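Tuesday, evening

The equipment review for the room-service trial at Hillavberg resumed at two o'clock, with Ms. Niskanen in the chair and Mr. Ragab attending for Prodano. The first item was the replacement of gripper pads, for which Mikkelsen has quoted 697 per set. I recorded my view that two sets should be held in stock before the second pair of arms is ordered.

Litter handling at the wastebasket, guest room layout.
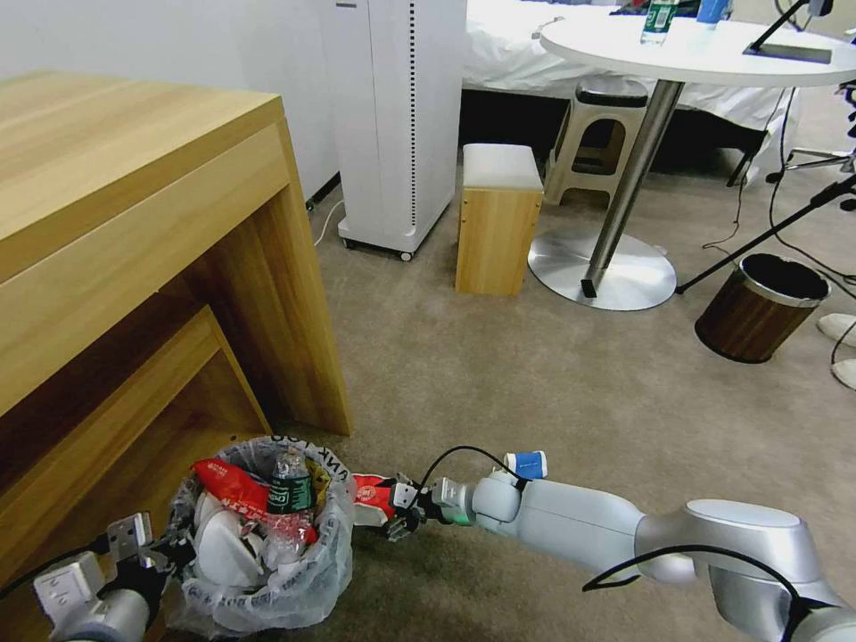
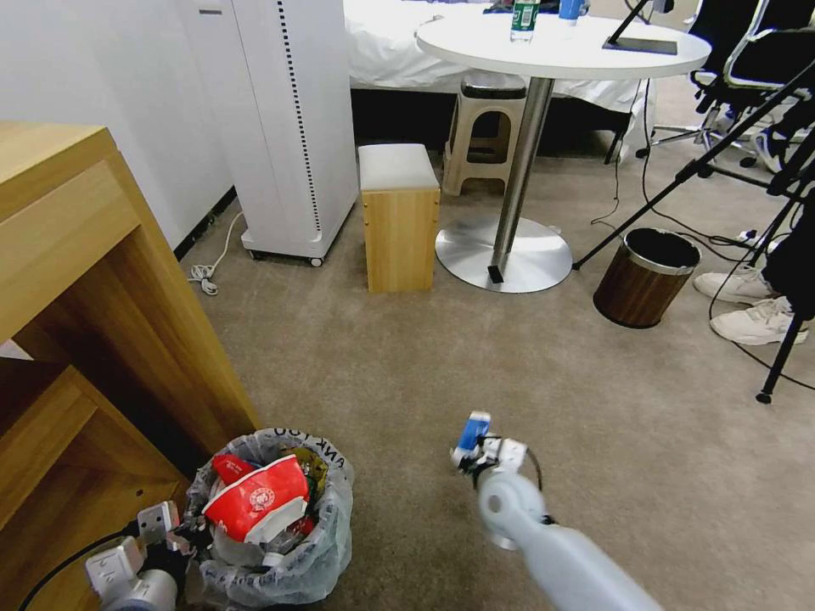
The budget line for the second pair stands at 3882 for mounting and cabling alone, and Mr. Ragab was asked to separate the two amounts. He undertook to do so within 30 days. Mr. Bergmann objected to the payment terms offered by Wuvitum, under which 60 percent falls due on signature, and I share his concern. Ms. Niskanen deferred the matter to the December meeting.

I am to write to Mikkelsen tomorrow regarding delivery, and to ask Preben Kárason whether the service contract may be billed quarterly. The question of insurance was not reached. My notes on the spare cables remain in the blue folder and must be typed before Ms. Niskanen leaves for the coast.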